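Asunto: Re: [orden-en-casa] Cajones que se tragan todo

Hola a todos:

¡Qué alegría abrir el correo el viernes y encontrarme con el mensaje de Miroslava! Llevaba semanas con ganas de escribir sobre esto y ella me ha dado el empujón. Copio su mensaje entero por si alguien se lo perdió:

> De: Miroslava Sirko
> Asunto: Cajones que se tragan todo
>
> Buenas, lista:
>
> Tengo un mueble bajo con un cajón grande, de esos hondos, y no consigo que dure ordenado. Lo vacío, lo limpio, meto las cosas bien puestas y en unos días vuelve a haber de todo: pilas, cuerdas, pelotas de los niños, paños, un destornillador. He comprado separadores de Hornis y bailan de un lado a otro cada vez que abro. ¿Alguien ha conseguido domesticar un cajón así? ¿Por dónde se empieza? ¿Y qué hacéis con lo que no es de ningún sitio?
>
> Un abrazo,
> Miroslava

Miroslava, te entiendo perfectamente. En junio me puse con el mío y, desde entonces, abro el cajón y me alegro (de verdad, lo abro a veces sin necesitar nada). Te cuento cómo lo hago, por si te sirve de algo.

Lo primero es sacarlo TODO. No vale ir apartando cosas hacia el fondo y pasar el trapo por delante. El cajón se abre hasta el tope, se vacía y se queda así, abierto, mientras se limpia. Yo aprovecho para mirar las guías, que siempre tienen pelusa, y les paso un pincel viejo. Si el fondo está muy pegajoso, agua templada con una gota de jabón y la parte blanda de la esponja; con la verde me cargué el brillo de una bandeja y aún me acuerdo.

Lo segundo, una caja de cartón al lado. Me da igual de qué sea, la mía era de un pedido de Oklow y está ya para jubilarla. Ahí va lo que no pertenece al mueble y hay que llevar a otra habitación. Parece una bobada, pero antes me levantaba con cada cosa en la mano, me distraía por el pasillo y volvía al rato sin acordarme de qué estaba haciendo. Ahora lleno la caja y hago un solo viaje al final.

Y lo tercero, la superficie de arriba. La uso de mostrador para lo que todavía no he decidido, y solo para eso. Una pelota naranja, una lata roja de refresco, una esponja de cocina: tres cosas que no tienen nada que ver entre sí y que en mi casa habrían acabado en el mismo cajón sin pensarlo ni un segundo. Puestas encima, a la vista, cada una pide su sitio.

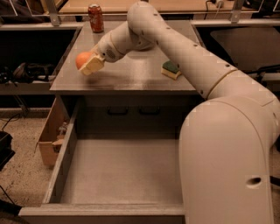

QUÉ VUELVE AL CAJÓN Y QUÉ NO

Con el cajón vacío me hago siempre la misma pregunta: ¿iría a buscar esto aquí? Si tengo que pensarlo, fuera.

Las pelotas, a una cesta con los juguetes, aunque sean pequeñas. Sobre todo si son pequeñas, que ruedan hasta el fondo y luego frenan el cajón justo cuando lo quieres cerrar.

Las latas y botellas, a la despensa. Una lata de pie en un cajón hondo se vuelca al primer tirón, y tumbada va golpeando los laterales - lo sé por experiencia.

Las esponjas nuevas, debajo del fregadero. Las usadas, escurridas y al aire, nunca en un cajón cerrado.

En cuanto a tus separadores de Hornis, ¡no los tires! A mí me pasaba lo mismo y lo arreglé con 2 tiras de base antideslizante, una delante y otra detrás. La mía es de Nerance, la cortas con tijera y listo. Mano de santo.

Otra cosa que me funciona de maravilla es dejar un hueco libre, sin separador y sin destino. Cuando llega algo nuevo entra ahí, y el resto se queda como estaba. El día que el hueco se llena, toca sacar la caja de cartón otra vez.

Harriet Oyelaran contaba por aquí hace tiempo que ella forra el fondo con papel claro para ver enseguida la suciedad. Harriet, si nos lees, ¿sigues haciéndolo? ¿Se arruga mucho con el uso? Estoy a punto de probarlo en el cajón de los manteles y me encantaría saberlo antes de ponerme a cortar.

Miroslava, cuéntanos cómo te va, y si te animas manda las medidas del cajón, que me sobra un buen trozo de antideslizante y te lo envío encantada.

Un abrazo enorme a toda la lista,
Bea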